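Pundolance Home Help
Furniture and Upholstery > Fabric care

Gray fabric sofa seat gone fuzzy, and the seam shows more than it used to

Posted by graycouch_1173

We bought a gray fabric sofa in March, the Trarkau three-seater from a store that has since closed. It was the floor model, so it may have had some wear on it already. The seat is one long upholstered piece with no loose cushions, so there is nothing to flip or unzip. The arms and back still look new.

The seat has a light fuzz all over it now. It isn't balled up like an old sweater, just fuzzy, and it catches lint from anything left there. A red throw with white on it spends a lot of time on the seat and I find red bits after I pick it up. I'm also seeing the stitching along the front, where the fabric turns down toward the floor. I don't remember noticing that thread before. It isn't broken and I can't get a fingernail under it.

The tag says Nasine weave, code W, and a rub rating I can't read because the print is worn off. I have a vacuum with a brush head, a battery fabric shaver that I use on coats, and a bottle of upholstery foam, unopened.

What I want to know is whether I can shave a seat this big without making thin spots, and whether the seam needs to be fixed before I do anything else. We have wood floors and no rug under the sofa, if that matters for cleaning.

3 replies, sorted by votes

Posted by tackstrip

I did upholstery repair for a long time and most of the calls I got about fuzz were not worth a visit. Loose fiber works its way up on a lot of woven fabrics in the first year and then it slows down. You can shave it. Go in this order.

Check the fabric first. Press the seat flat with your palm and look at it from a low angle with a lamp on the other side. If you can still see the weave under the fuzz, you are fine. If you see shiny or see-through spots, leave the shaver in the drawer.

Vacuum before you shave. Use the brush head on low suction and go one direction only, back to front. Get the crease at the back where the seat meets the backrest. Grit in there will come out later and end up under the blade.

Shave in small squares. Pull the fabric tight with your free hand, keep the head flat and don't press. Do a square, empty the cup, do the next one. Stop two fingers away from any stitching. I have seen more seams cut by shavers than worn out by people sitting.

Look at the seam last. A pale thread on gray fabric will always show a little, more so once the fuzz next to it is gone. What matters is whether it moves. Push the fabric away from the seam on both sides. If the gap stays closed, leave it alone. If you see holes getting longer around each stitch, that is seam slippage and it has to be restitched with a wider allowance, which on a fixed seat means taking the fabric off the frame. Mine is put together about the same way and it hasn't needed anything.
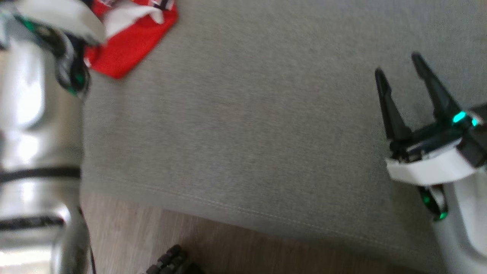
Wash the throw by itself. New red cloth can shed and sometimes bleed. Until it has been through the wash a few times, don't leave it on a seat that is damp from foam or a spill.

One more on the foam. Code W means water-based cleaners are okay, but test it on the underside of the front edge and let it dry overnight. Clean after shaving, never before — wet fuzz mats down and the shaver won't pick it up.

Posted by lintbrush300

Don't bother with the shaver. I used one on a chair and it took forever and the fuzz was back in a month. A damp rubber glove gets most of it off. Put the glove on, drag your hand toward you, pick up the roll of lint, rinse, repeat. It also works on pet hair.

I have wood floors too and the lint blows right under the couch, so sweep after.

No idea about the seam.

Posted by second_floor_rear

Agree with the first reply except that I would wait. I had a Mendonça loveseat with the same kind of fabric and I left it alone apart from vacuuming every week. By the next spring it had mostly stopped.

If you call a shop about the seam, ask for the price before they come out. I was quoted 200 for one front seam, and another place wanted 300 for the same job with pickup included. Send them a close photo with a ruler next to the stitching and they can usually tell you whether it needs work.

Comment from graycouch_1173, Wed 10 June

Did the push test and the gap stays closed, so the seam is staying as it is. I vacuumed and shaved the left third last night. It looks better than the rest and I can still see the weave. Going to do the middle this weekend. The throw is in the wash.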